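Guest House > Rooms > Gallery > The Back Bedroom

14 comments | 792 shares

The Back Bedroom at Rowbotham

Welcome, and thank you for stopping by! So many of you wrote in after the September newsletter asking what we've been doing with the bedrooms that I've finally sat down with a pot of tea to put this page together. Annatjie Khumalo and I have been going through the house one room at a time, and the back bedroom (the one our longtime guests still call Mervyn's room, after Mervyn Bickerstaff, who stayed in it every summer and always asked for the extra blanket) was the one we looked forward to most.

We went back and forth over the bedding for ages. Annatjie wanted everything white, and I wanted something darker and cozier for the cold months, so in the end we got a bit of both: a white quilted sheet with thin gray lines running through it, and a big olive-gray comforter to pile on top. I'm so pleased with how they sit next to the beige upholstery of the bed, and I don't mind one bit if the comforter gets rumpled. A bed ought to look like somebody could climb right in! 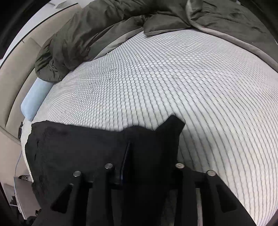 The comforter we found through Liam Mellor, who also talked us into a second one for the room across the hall, and we spent $477 on bedding all told, a little more than I'd promised myself. The curtains are still to come, and Annatjie is hemming them in the evenings, when the phone's quiet. I'll add the front bedroom as soon as the paint is dry.

2 people saved this gallery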